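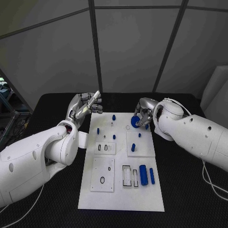
*Blue pegs and raised white plates on the board, with the blue disk tilted on its edge.*

Achilleas Alexiou got into pegboards through a drawer of leftovers. He was working in the parts room at Dierckx, and the drawer was full of pins and plugs that had lost their matching halves. At lunch he would try to find a hole for each one.

That was 12 years ago. He now draws boards for Bustik, a small shop in Grallel that makes fitting sets: a flat white base, white plates with holes or slots in them, and blue parts to go in or stand on top. The job is to pick up a part, turn it the right way and put it where it belongs.

"People look at the big peg and go for that first," Alexiou says. "It's easy to hold. The short ones take longer." 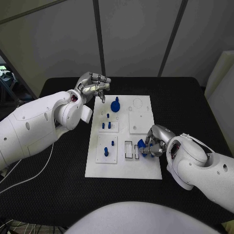
He spends most of his time on fit. A peg that drops in without any care teaches very little, and one that sticks gets put away in a cupboard. For the Prirov set, his latest, he threw out 20 drawings of a single plate before he was happy with the edge of the hole.

Color was a shorter conversation. Alexiou wanted the parts to stand out from the base, and blue on white did that under the shop's lights. He likes a dark tabletop under the board for the same reason. A small part that rolls off a white base onto a white table can take 2 people to find. 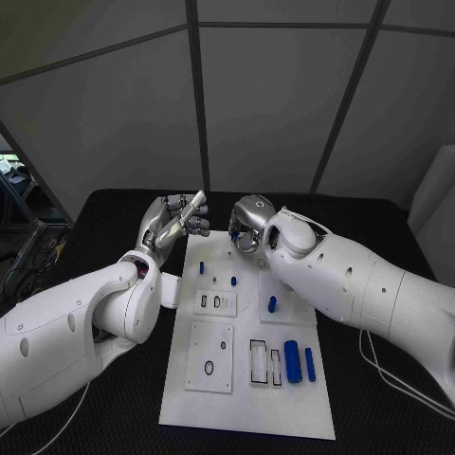 The thinnest pegs are the ones that go missing. Bustik sells spares in bags of 100, and the bags outsell the boards. Alexiou keeps one in his coat and has put a few through the wash.

His advice on using a set is simple. Clear the table first. Put the plates down before the pegs, and leave some room between them so that a hand can get in from the side. Stand the short parts up at the start, as they are hard to lift once they are lying flat.

The disk he leaves to the buyer. Some people lay it down and some want it upright, and the Prirov leaflet has no picture of either.

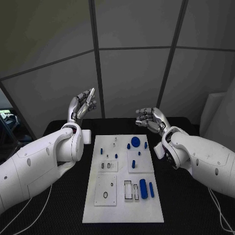

*The disk standing on edge, with a short blue peg on each side.*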